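# Kindance Membership Files: README

Search this repository Go

Kindance distributes member downloads in monthly packages. Free accounts may retrieve 47 files; paid accounts may retrieve 300. Terms were revised on Jun 18, 2022.
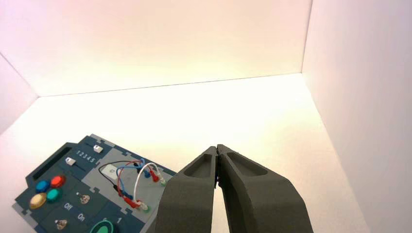
Does an unused allowance carry over to the next month?
Unused downloads expire when the billing month closes.

Payment is processed through Diekmann. Receipts are sent by email and should be kept until the plan ends.

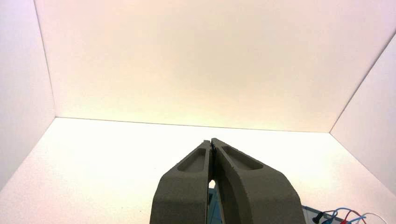
Drorkov remarked that the April receipts omitted the plan name, and asked for corrected copies. These are available on request.

## Packages 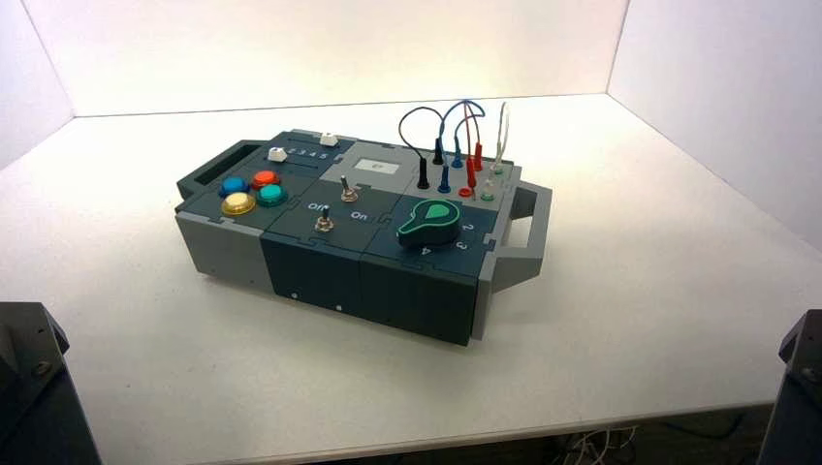
Each package contains source files and a license text. Redistribution is not permitted. Packages in the Foltcombe series are modular, and their parts join much as the panels of the box do at their jigsaw-shaped seams.

## Limits
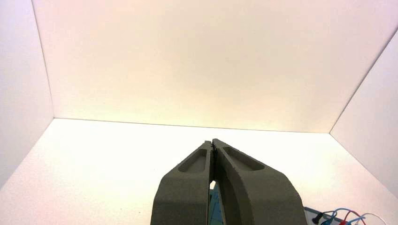

Accounts are restricted to 100 requests per hour. Archives are supplied closed, like the two nearly shut fingers, and must be unpacked with the member key.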